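Visita al laboratorio de manipulación de Stuvutska – apuntes rápidos

22 de junio de 2018

Escribo esto en el tren de vuelta, con prisa y poca batería. Jornada de puertas abiertas en Stuvutska, organizada por Ududis. Grupo pequeño, café malo, muy buena charla de seguridad. Iba con ganas de ver brazos moviéndose y he vuelto con media libreta llena de normas. Mejor así, que para el taller nos hace más falta.

Primero, media hora de sala. Cómo hacen la evaluación de riesgos, quién puede tocar qué, qué pasa cuando se cambia una pieza. Que el brazo sea "colaborativo" no les vale como argumento – se evalúa la aplicación entera, con su pinza, su objeto y su mesa. Una pinza nueva es una evaluación nueva. Lo apunté dos veces. La plantilla la sacaron de Skandov y la han recortado a 2 páginas, antes eran 9 y se rellenaba mal.

Luego ya al laboratorio.

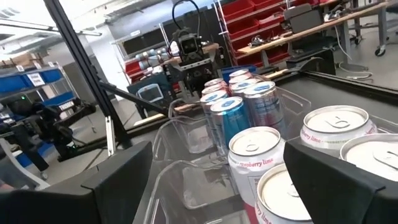
La norma que más me gustó es la del objeto de prueba. Todo lo que entra en la celda tiene ficha: peso, si rueda, si se aplasta, si puede reventar. También lo que parece inofensivo, y ahí entran las latas de refresco, las blancas de raspberry lime y las azules y plateadas, todas metidas en su bandeja transparente con compartimentos. Una lata que se cae al suelo es un resbalón y un charco junto a un enchufe. En la ficha va también la fuerza máxima de cierre permitida para ese objeto, y si no hay ficha no se arranca. Pregunté quién la firma: el que programa y otra persona que no haya programado. Nosotros firmamos el mismo que programa, mal.

Velocidad: en modo manual no pasan de 30 mm/s cerca de los dedos de la pinza, límite suyo, bastante por debajo de lo que exige la norma. Se hace eterno, lo reconocen. Solo suben cuando hay alguien con la mano en el pulsador y el resto está detras de la línea. La distancia a la mesa es de 600 mm en cuanto hay movimiento automático.

Y con dos brazos sobre la misma mesa la cosa se complica. Zona común declarada por escrito, prioridad asignada antes de empezar, y la parada de emergencia corta los dos aunque el fallo sea de uno. Esto último parece obvio pero en Somogyi, el año pasado, vimos justo lo contrario – un pulsador por brazo, y a ver cuál pulsas con los nervios.

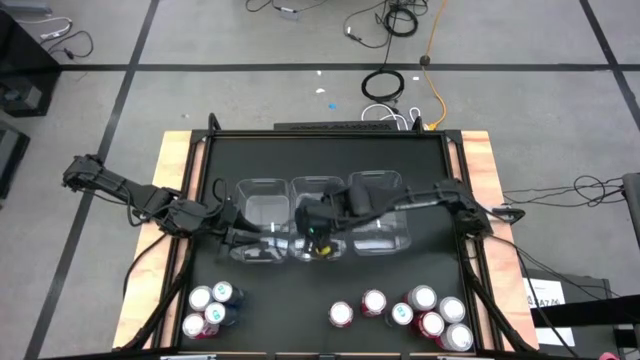
Otra regla suya: tras una parada no se rearma desde el ordenador. Hay que ir a la celda, mirar, apartar lo que sea y rearmar allí. Y se apunta en el cuaderno, en papel, con la causa. Si la causa es "ni idea" también se apunta.

Pregunté por los cables, mi manía. Tienen revisión semanal de mangueras y conectores en muñecas y hombros, que es donde se pelan. Para el cableado de suelo todavía no hay procedimiento escrito, sale en diciembre. A ver si nos lo pasan.

Lo que me llevo para casa: la ficha de objeto (la copio el lunes tal cual), la doble firma y el rearme en la celda. Lo del límite de velocidad lo tengo que hablar, van a protestar.

Se echó en falta mas tiempo para preguntas, nos cortaron porque entraba el grupo siguiente. Las transparencias las manda Ududis por correo a los inscritos. Cuando lleguen las cuelgo.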